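Fendarlow Help > Simulation > Faults and safety

Right gripper stops short of the counter, then the arm faults. Is the vendor's explanation believable?

Posted by Eleni Đorđević
November 20, 2024

We run a two-armed robot in a simulated kitchen before anything goes near the real one. For the past few weeks the right arm has been tripping a protective stop just as it comes up to the counter. No contact is reported. The log says "joint torque over limit" and the arm freezes with its fingers open. The left arm does the same kind of move all day without a murmur.

I ran 800 attempts overnight and it faulted on roughly 20. Georgiou support say it is "numerical noise" and I should raise the torque limit. That sounds to me like fixing a smoke alarm by taking the battery out, but I'm willing to be told otherwise.

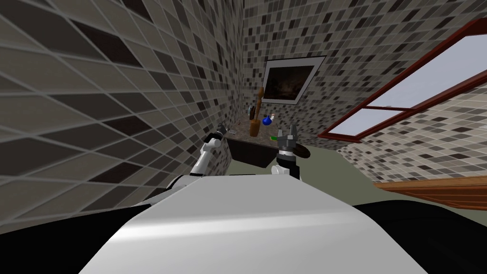
Does a protective stop in simulation mean the real arm would stop too?
Only if both use the same limits and the same controller code. Many simulators ship with their own stand-in for the safety functions, so a stop there tells you what the stand-in did. Compare the two settings files before trusting either.

The approach I'm using brings the right gripper in front of the counter with its fingers pointing up, close to the round dark plate. Nothing else was changed between runs. Has anyone had this and found a real cause?

Boris Grgić

I'd be suspicious of that advice as well. "Numerical noise" is what people say when they haven't opened the log.

Look at the collision shapes first. What you see drawn and what the physics engine bumps into are often two different things. We had a tray in our Brallgate setup whose hidden collision shape was a fat box, and the arm was pushing against thin air as far as anyone could tell. Turn on the collision overlay and replay one of the failed runs slowly. If the fingers overlap a shape you can't normally see, you have your answer.

Contact reporting may also be filtered. Ours ignored anything shorter than 5 milliseconds by default, so a knock could trip the torque limit and never appear as a contact.

Don't raise the limit. If you must try it to prove a point, do it on a copy, and make sure that copy can't be loaded on the real robot. I have seen a "temporary" value go across with everything else — not an afternoon I'd repeat.

plolus_user

just update Plolus, fixed it for me

Eleni Đorđević

Fixed what, though? Which version, and was it the same fault? I updated last week and still get the stops.

Boris, the overlay does show something odd round the plate. Its collision shape is a good deal taller than the plate itself. I've swapped it for a flatter one and started another 800. I won't call it solved until I've read the log, and the torque limit stays where it is.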